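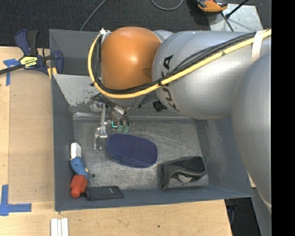
Metal scratches when something harder rubs against it. Paint gets worn too. Look at a bin that has been used a lot and you will find the signs: the gray metal one has pale streaks all over its floor, and on one wall the paint is chipped along the lower edge. Each streak is a shallow groove that catches the light.

Try it at home with an old cookie tin. Put in 7 pebbles, close the lid and shake it for 60 seconds. Then tip them out and tilt the tin under a lamp.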